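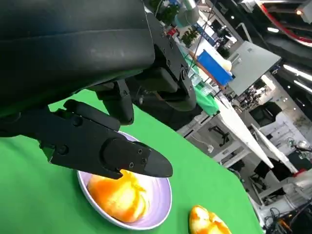

1. Segmented or squeezed?

Dulce Varela, 12 July 2020

Seven posts on peeled citrus, prompted by that Kallel newsletter telling everyone to peel a week of oranges at once and keep them in a bowl. I have doubts. Starting with the fruit in the lavender bowl up there, orange in some patches and pale yellow in others.

2. The newsletter says patchy color means the fruit was picked too early. Does it? I've bought patchy ones since March and some were the sweetest I had all spring. Others tasted like dishwater. I can't tell which is which by looking, and I doubt the person writing the newsletter can either.

3. Next claim: a shallow bowl keeps peeled fruit fresh longer than a deep one, "thanks to airflow." Air is what dries it out! I left one peeled orange in a shallow bowl and one in a jar with the lid on. By dinner the bowl one had a skin like an old balloon. The jar one was fine.

4. Then there's the Riretti citrus bowl, which the newsletter happens to sell for 90 dollars. It's a bowl. Mine came from a yard sale with a chip in the foot and it has held every orange I ever put in it.

5. Somebody asked if I pull off all the white stuff. No. I take off the thick strings and leave the rest. Kallel says the white part is where "all the goodness" lives, then two paragraphs later tells you to scrape it off for looks -- pick one.

6. What about peeling a week's worth? I tried it with a bag from Moura, the store on my corner. Day one, great. Day two, okay. Day three the whole fridge smelled like orange and the butter tasted of it. Day four I made juice out of what was left, and it wasn't good juice. Peeling one takes me 90 seconds if I'm slow. I don't see what I was saving.

7. Where I've ended up: peel what you're going to eat, put a plate under it, wipe the table after. Green cloth, white table, bare wood, citrus juice gets sticky on all of them. If anyone has kept peeled oranges nice for a full week, tell me how, and tell me what your butter tasted like. I'm willing to be wrong on this one -- but I'm not buying the bowl.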